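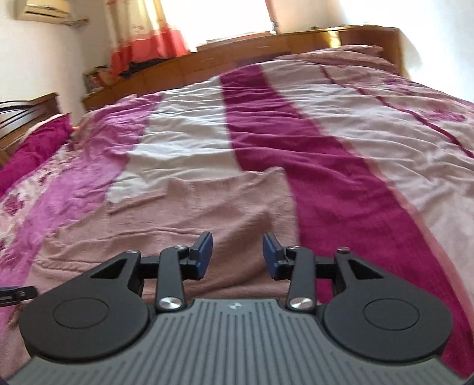 Illach Night Drainage Bag, 2 litre

Manufacturer: Schmieder
Supplied by: Jondudby Continence Supply
Sold in: boxes of 6
Sterility: non-sterile, single use

The Illach is a large-capacity urine bag for overnight use. It connects to the outlet of a leg bag, or directly to a sheath, and drains by gravity while the user is lying down. It is sold to home users, residential care and community nursing services.

For direct connection to an indwelling catheter, order the sterile version, Illach S. The two versions are packed in different colours and must not be stored in the same bin.

Specifications

Capacity: 2 litres
Inlet tube length: 90 cm
Tube type: kink-resistant, can be cut to length
Connector: stepped, ribbed, with protective cap
Non-return valve: yes, at bag inlet
Outlet tap: lever type, drains from the bottom edge
Sampling port: none on standard model, fitted on Illach S
Graduation marks: front panel only
Back panel: soft non-woven cover
Latex: not made with natural rubber latex

Inlet tube

The tube is fixed to the bag and cannot be replaced. If it is shortened, cut it square with clean scissors and push the connector back in until it meets the shoulder. A tube that is too long will form a low loop between mattress and bag. Urine collects in the loop and flow slows or stops. A tube that is too short will pull when the user turns over.

The cap supplied on the connector is for transit. Remove it just before connection and do not use it again.

Outlet tap

Lever up is closed, lever down is open. The lever can be worked with one hand and needs little grip strength. Check that it is closed before connecting the bag. The tap is not compatible with the Skuditz push-pull extension tube.

Hanging the bag

The bag has reinforced eyelets at the top corners and fits the Schmieder floor stand and the Schmieder bed hook, both sold separately. It must hang below the level of the bladder and clear of the floor. The bed hook suits flat side rails up to 17 mm thick. It does not fit round rails or upholstered bases. Use the floor stand for these.

On wide beds, place the stand on the side the user normally faces. Run the tube over the edge of the mattress and not under the bedding, where body weight can close it off.

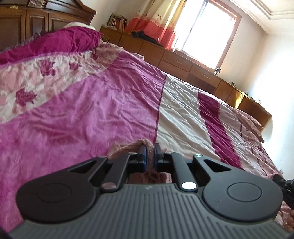 Wolfram Heitmann wrote to us in July that the bed hook had worked well on a hospital-style frame but slipped on his bed at home, and that he now uses the floor stand every night with the tube cut shorter. He also asked for graduation marks on both sides of the bag, as the stand can only go on one side of his bed and the scale ends up facing the wall.

The manufacturer has no plan to print the back panel. The bag can be turned on the floor stand so that the scale faces the room, provided the tube is not twisted at the inlet. It cannot be turned on the bed hook.

Use and disposal

Wash hands before and after handling the bag. Connect at bedtime, then open the leg bag tap so that urine can pass through. In the morning, close the leg bag tap, disconnect the night bag and empty it into the toilet. The empty bag goes into household waste, wrapped. Care facilities should follow their own waste procedure.

Do not rinse and reuse. The non-return valve is not designed for washing and may stay partly open afterwards. Follow the advice of your nurse or continence adviser on how often connected leg bags should be changed.

Contact your nurse or doctor if no urine has drained and the tube is clear, or if you have pain, fever or blood in the urine.

Storage

Keep flat in the original box, dry and out of direct sunlight. Do not fold the tube. The expiry date is printed on the end of the box and on each inner bag.

Ordering

Orders received before noon on Friday are packed the same day. Boxes are not split. Opened boxes cannot be returned unless faulty. For a suspected fault, keep the bag and its wrapper and quote the lot number.

Related items: Illach S sterile night bag, Schmieder floor stand, Schmieder bed hook, Illach leg bag straps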